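Home | Newsletter | Past Issues | Tips | Contact

This site uses cookies to remember your settings. By continuing to read you agree to our cookie policy. OK

The Small Stuff - March 7, 2024

Hello again! A bunch of you wrote in after the last issue to ask about watch bands, so I'm giving them the top spot this time, and the drawer dividers will have to wait (they've waited since before the holidays, they can manage another month).

Yellow bands, and how to live with one

I switched to a bright yellow silicone sport band back in May and I was sure I'd be sick of it in a week. Nope! I can find my watch from across the room now, even in the pile by the sink. The trouble with yellow is that it shows everything. Blue jeans are the worst - the dye creeps onto the underside and just sits there. Sunscreen is a close second, and I once lost a whole evening to turmeric.

My routine is pretty dull. Every Saturday-ish chore morning I take the band off the case, run it under lukewarm water with one drop of dish soap, and go over it with my fingers, both sides. Then I get into the slot and around the little metal stud with a soft toothbrush. Pat it with a lint-free cloth and lay it flat until it's dry all the way through. Don't put it on the radiator. I did that with my old Brondex band and it was never the same shape again.

Several people asked about baking soda. A paste of it will lift jean dye if you catch it early, but go easy, it dulled the finish on mine after 4 or 5 rounds. I'd leave bleach alone completely.

For the watch itself I skip the soap. A barely damp cloth on the glass, a dry one on the metal rim, and that's it. Rose-gold finishes like to hang on to hand lotion, so give the rim an extra wipe if you use a lot of it.

And please clear yourself a decent bit of table first! I used to do all this over the bathroom sink, and a spare stud went down the drain in nearly 9 seconds. A pale, plain tabletop is the thing. You can see a yellow band on it, and you can see the tiny parts too. Push the toy cars and building bricks to the back where they won't get knocked, and keep a slotted rack in the middle if you have slim sticks or swabs to stand up.
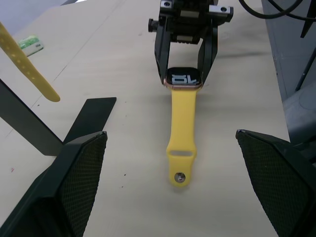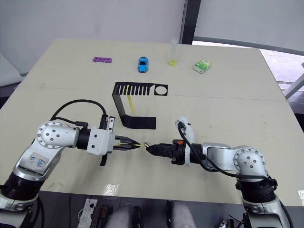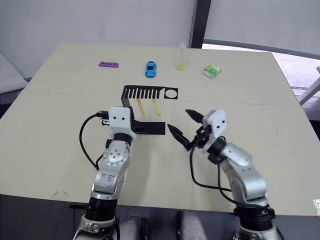
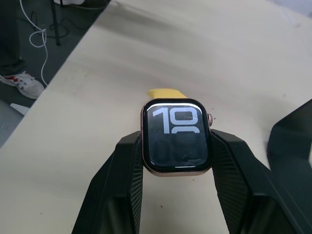
Odds and ends

The Torketti band case I mentioned last time comes in a bigger size now. I haven't tried it, so if you have, write and tell me whether the lid still pops open in a bag.

The reader swap has passed 200 bands, which is wild. Leite is still the one everybody wants and hardly anyone gives up. If you're sending something in, wash it first and tape the pins to a card, please and thank you.

Next issue: drawer dividers. I mean it this time.

Recent items
- Getting pen marks off white silicone
- My Gridon tray, one year on
- Which toothbrush for which job
- Cords, clips and the junk drawer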